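Über uns

Hallo, ich bin Usman Gondal, und wenn ihr gerade zwischen halb gepackten Kartons sitzt und das hier lest: Willkommen bei Wiltus! Angefangen habe ich allein mit einem gemieteten Transporter und meinem Schwager auf dem Beifahrersitz (der wollte eigentlich nur einen Samstag lang helfen, ist aber bis heute dabei). Inzwischen sind wir 13 Leute und fahren vor allem Wohnungsumzüge, dazu ab und zu ein kleines Büro oder eine Arztpraxis.

Am liebsten komme ich vorher persönlich vorbei und schaue mir alles an, auch den Keller. Danach bekommt ihr einen Festpreis, und der bleibt auch so.

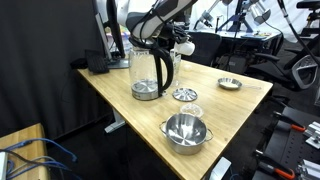
Küchen packen wir auf Wunsch komplett ein, Gläser und Geschirr einzeln in Papier. Kartons könnt ihr bei uns leihen, davon haben wir etwa 500 im Lager. Wer zwischen zwei Wohnungen hängt, kann seine Möbel bei uns unterstellen, 20 Boxen gibt es, und im November ist meistens noch etwas frei.

Klaviere übernimmt unser Partner Guvard, die können das einfach besser als wir!

Ruft an oder kommt auf einen Kaffee rein, das Büro ist gleich neben der Einfahrt zum Lager.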